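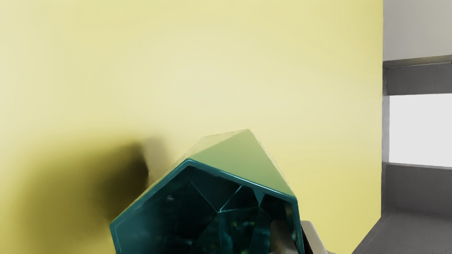
Equipment planning meeting, March. The meeting opened at 9:30 with the main item, whether to buy a second gripper for the sorting cell this year or put the money into simulation first. Dagim Berhe took the group through the simulation work done so far at the Rindbridge shop. The test part is the faceted block with the pale green top and the teal front face, rendered against a plain yellow wall, with one gray-white finger of the gripper tucked against its lower right side. He said a transparent part with this many angled faces is the hardest case on our list, and he would like any gripper we buy to be tried on it in software before a purchase order goes out.

Present: Ayana Tesfamariam (chair), Dagim Berhe (minutes), two from the shop floor, one from accounts.

1. Minutes of the last meeting
Approved with one correction. The Pliler service contract is paid quarterly, not yearly.

2. Gripper purchase
Two options were discussed. Penitz offers a parallel gripper with hard fingers, in stock. Pliler offers a similar unit with replaceable soft pads and a longer wait. The shop floor prefers the Pliler unit. Hard fingers have chipped glass samples before, and pads can be changed at the bench without calling anyone out. Accounts asked for the price of pads to be listed separately in the quote, as wear parts come out of a different budget line. Penitz is to be asked whether pads can be fitted to its unit.

3. Simulation budget
Dagim asked for 80 hours of staff time and one new workstation. The present machine is shared with drafting and is slow to render clear materials. Ayana asked if renting computer time would be cheaper. Dagim will get a price for both. The hours were approved. The workstation was held over.

4. Spare parts
Agreed to order 100 of the small mounting screws along with the next cable order. The shelf label still shows the old part number and needs to be replaced.

5. Floor space
A second gripper station would take the bench by the loading door. Shop floor asked that the compressed air line be moved before anything is bolted down. No cost yet.

Actions
Dagim: prices for workstation and rented time; model of the Pliler pads.
Ayana: written quotes from Penitz and Pliler, pads listed separately.
Accounts: balance left in the equipment line.
Shop floor: measure the bench and the air line run.

The gripper decision was carried over to the next meeting. Closed at 10:40.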